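The Visser wall table, eight months in

Reading time: 4 min
Print | E-mail this page
Filed under: Desks & Work Surfaces, Small Rooms
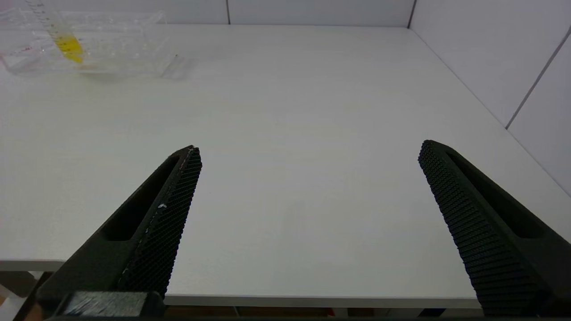
I bought the Visser after a winter of working at a kitchen table that also had to be a kitchen table. My demands were modest. I wanted a flat thing, white, that would go into a corner and stay there. I had been looking at desks with cable trays and bag hooks and a little shelf for "your essentials," and at some point in January I realized I don't have essentials, I have a mug and a pile of invoices.

The model I got is the plain one in matte white. There's also a gloss version, which the man at the Ellow showroom steered me toward with real feeling. He said it "lifts a room." My friend Anel Shabalala has the gloss, and what it lifts is the ceiling light, directly into your eyes, from two o'clock in the afternoon on. Get the matte.

Delivery and assembly

It came in two boxes, on different days, from different drivers. The first box held the legs. I lived with the legs for a while. The top showed up wrapped in enough foam to protect a piano, and it needed it, judging by the dent in the carton.

Assembly took me 80 minutes. The leaflet claims less, but the leaflet was written for someone who owns the right hex key and doesn't stop to argue with drawing 12, in which a bracket is shown from an angle that I don't believe exists. There are 8 bolts and they're decent bolts. Leave them all loose until the top is square to the wall, then tighten. The leaflet mentions this on the last page, after you've tightened them.

The corner problem

Visser sells this table as a corner piece, and most of the complaints I've read come down to people discovering that their corners aren't corners. Mine was off by enough that I could slide a magazine down the gap on one side. You can buy a filler strip. I painted the walls white instead, which I'd been meaning to do, and now the gap is still there but it has stopped bringing itself to my attention.

White table, white walls. My sister asked when the rest of the furniture was coming. I've grown fond of it. The downside is that you lose the back edge in flat light, and for the first few weeks I kept pushing the mug back until it met the wall with a clunk.

The surface

You're paying for the top, so I'll spend some time on it. It's smooth without being slick. Paper stays where you put it, and a mouse runs fine on it with no pad. It doesn't have that faint pebbly grain you get on cheaper white tops, the kind that holds pencil dust until you move out.

Coffee rings come off with a damp cloth if you get to them the same day. Leave one over a weekend and you'll want dish soap. Ballpoint is worse. I got a line of blue off with rubbing alcohol and a lot of small circles, and there's a patch there that looks very slightly more polished if you crouch down and go looking for it. I did, obviously, for a week. Turmeric I haven't tried and don't intend to.

It doesn't like heat. The care card says to use a mat under anything out of the oven, and I'd take the card at its word.

Things I'd complain about if asked

The front edge is sharper than it needs to be. You won't cut yourself, but type for a whole afternoon with your wrists on it and you'll have a crease. The Ciloren, which is the table I nearly bought, has a softer edge and a much uglier leg. The Hakodier has the nicest edge of the three, and for what it costs I'd expect it to do the invoices.

There's no hole for cables. Visser will sell you a top with one cut in it, with a longer wait, and by the time I found this out I'd already tightened the bolts. My cables go over the side like everyone's did in the nineties.

And the price was 947 with delivery, for a rectangle. I said that number out loud in the car and turned the radio up.

Would I buy it again

Yes, grumbling. It doesn't wobble, even when I lean on the outer end to reach the window latch. It wipes down in one pass. It has also made me tidier than I was, in the sense that a single paper clip on it looks like evidence.

If you have a square corner and a habit of using coasters, go ahead. If you have small children with markers, the Ciloren comes in dark brown.

Posted 2018-10-19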